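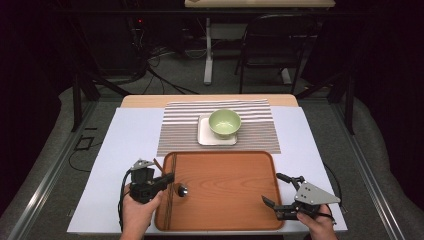

What goes down on the table first, the tray or the mat?

The mat. Mat, then plate, then bowl, and the tray stays off to the near side until everything that came in on it has a place.

(say that slowly, it's the whole first half. people write it down)

## Opening, keep it short

- Hi, thanks, glad to see the back rows filled in. Water is by the door.
- Who I am: I set tables and train the people who set tables. Started at the Brasmont, breakfast shift, then the tea rooms at Flerkholm. Don't do the long version!!
- Talk is 30 minutes, then the tables are open and you can all have a go
- Handout has the order on one side, blank on the other for notes. If there aren't enough handouts, share.
- Tonight is one place setting. One person, one bowl, chopsticks, a spoon. Not banquets. Somebody always asks about banquets, say come find me after

## Why one bowl

Most of the rooms I work in now serve a bowl at lunch. Noodles, rice, congree (CHECK SPELLING before this goes on the handout), soup. Staff got trained on dinner plates. So the fork-knife habits come along and you get a bowl sliding about on bare table, chopsticks wherever they rolled to, spoon standing in the soup.

Flerkholm story here: first week of the lunch menu, May, we had a full room and the spoons went out in a basket. One basket per table. Guests passing a basket of spoons around like bread. Manager hated it. I kind of liked it. Pause for laugh, if no laugh keep moving.

## The mat

Square to the table edge. Stripes help you, that's the trick with a striped mat, the stripe tells on you right away if it's crooked. Run the stripes side to side, along the guest's shoulders. If they run away from the guest the whole setting looks like it's leaving the table.

Back off from the edge by a thumb. Use your thumb. Everyone's thumb is different and I don't care, as long as the same person does the whole table.

Quiet colors under a pale bowl. Gray, brown, white, that family. Sirnora does a woven one that washes well, I've run mine through the machine something like forever. Iron from the back. Roll for storage, don't fold, the fold line never comes out and then your bowl sits on a ridge.

Show of hands: who irons their mats? (nobody will. fine.)

## The plate under the bowl

This is the piece people skip!

A small white plate under the bowl does a lot of work:

- catches drips
- gives the server something to grip that isn't hot
- somewhere for the spoon to land when they're done

Flat middle, low rim. Square or rectangular both OK with a round bowl, I like corners under a round thing. Line the corners up with the mat or turn it on purpose, a clear diagonal. A little bit turned just reads as bumped.

Bowl in the center of the plate. Set it down, then look from the guest's chair, bend your knees and really look. Bowls drift toward the back of the plate when you place them from across the table, because your arm is reaching and you let go early. Happens to me every single time. Fix it from the near side.

Fingers on the outside of the bowl, low. Not the rim, and never a thumb inside it. If they get one thing from me tonight. At the Brasmont we had a rule, thumb in the bowl, bowl goes back to the kitchen, even empty. I re-carried 16 bowls my first morning.

(don't go into the dishwasher story, no time)

## Tray

OK so trays. Slow down here.

Wood with a raised rim. I want a rim I can feel without looking. Rounded is kinder on the fingers over a long shift. Walk across the room holding one, both hands, elbows in. DEMO this, walk stage left to the table and back.

Loading order:

1. Heavy thing in the middle
2. Long thin things along one side, laid parallel with the edge
3. Nothing tall at the near side, it goes into your chest when you stop

Chopsticks down the left of the tray, always the left, for our rooms anyway. Other houses do right. The point is that the hand knows where to go. Long way along the side, tips together, so you pick up the pair in one move and they don't scissor open on you.

Spoons are the troublemaker. Spoon wants to spin. Long handle, round end, it pivots on any smooth wood. Lay it down bowl side up, wait a beat, then let go. If it spins anyway put a folded napkin under it, no shame.

Timing from Zinchenko (the training kitchen, explain what it is, half of them won't know): we timed a plain setting, mat to spoon, new people. Best run was 21 seconds. Don't tell them this before the practice or they'll race. Tell them AFTER.

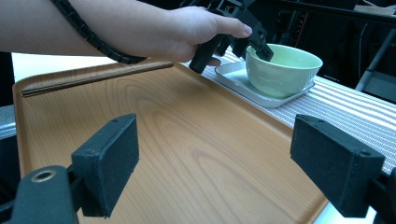

And the last part of the tray work is getting it out from in front of the guest. Everyone forgets. They unload, they feel finished, they walk off and there's a big slab of wood between the guest and lunch. Two choices and pick one for your whole room:

- **Tray leaves.** Set the pieces, lift tray, step back, go. Cleaner, needs free hands.
- **Tray stays.** Then it IS the setting, and the mat shouldn't be fighting with it underneath. Either tray or mat in front of the guest. Both stacked up looks like a shop display.

I'm a tray-leaves person. Flerkholm is tray-stays at the window counter because the counter's stained and I lost that argument.

If the mat is doing the job at the far side of a deep table, say for a shared dish in the middle, then fine, tray near, mat far, plate and bowl on the mat. That's a good layout for handing things across. Used it all spring. Just keep a gap between the tray rim and the mat so a finger fits in.

## Chopsticks, where they land

Move faster now, check clock

- Across the front, parallel to the table edge, tips pointing left. Standard at the Zinchenko kitchen
- Or upright along the side, tips away from guest. OK when there's a spoon too, they pair up
- Never crossed. never stuck standing in the rice, please tell your staff why, it's a funeral thing in a lot of families and your guest will notice
- Pair must be a pair! same length, same brown. They come out of the wash as strangers. Match them when dry, rubber band, into the drawer

Dark wood chopsticks: hand wash, dry straight away, don't soak. Soaked ones go furry at the tips. I throw out the furry ones, last big cull was around 100 sticks, which felt terrible, but you wouldn't want one in your mouth.

## Spoon

Right of the bowl or on the plate rim. Depends on plate. Tiny plate = no room, put it on the mat. Shine matters, a metal spoon shows every fingerprint under a lamp. Polish the round end last and then only touch the handle.

Ask them: does a black handle next to a pale bowl bother anyone? Let it run a minute, it's a good arguement and wakes the room up. My view is fine if the mat has something dark in it.

## Clearing

Same road backwards. Spoon, chopsticks, bowl with its plate together as one lift, then mat.

Bowl and plate together!! Thumb on the plate rim, fingers underneath, other hand steadying the side of the bowl. Don't separate them at the table, that's where the drip goes on somebody's sleeve.

Mat gets wiped where it lies, then lifted. Crumbs into the tray, the rim is there, use it.

Pale green glaze shows tea rings. Warm water and baking soda, soft cloth, leave the scratchy sponge alone. Sirnora bowls have a soft glaze and they mark (don't trash them, they lent us the room).

## Practice part

- Pairs. One sets, one sits in the chair and complains
- Swap
- Sitter checks: mat straight, bowl centered, chopsticks matched, any prints on the spoon
- I walk round. Don't fix things for people, point only

Paper sheets are on the practice tables so nobody worries about the wood. Leave them down.

If anyone's left handed, ask how they'd want it set and set it like that, then have the partner do it standard and compare.

Now tell them the 21.

## Questions I'll get

Cloth napkin where: left, or under the chopsticks if the table is narrow.

Lid bowls: lid goes upside down to the right of the plate. Guest does it, leave it alone.

Kids: same setting, shorter sticks, spoon closer.

Round tables: mat square to the chair instead of the edge. Corners will hang over a bit. Live with it or buy round mats.

Where to get plates: Brasmont sells off old stock in the fall, ask at the desk

If time, do the soup carry with real water. If no time skip to thank yous, sign-up sheet is on the table by the coats, pens too, please bring the pens back.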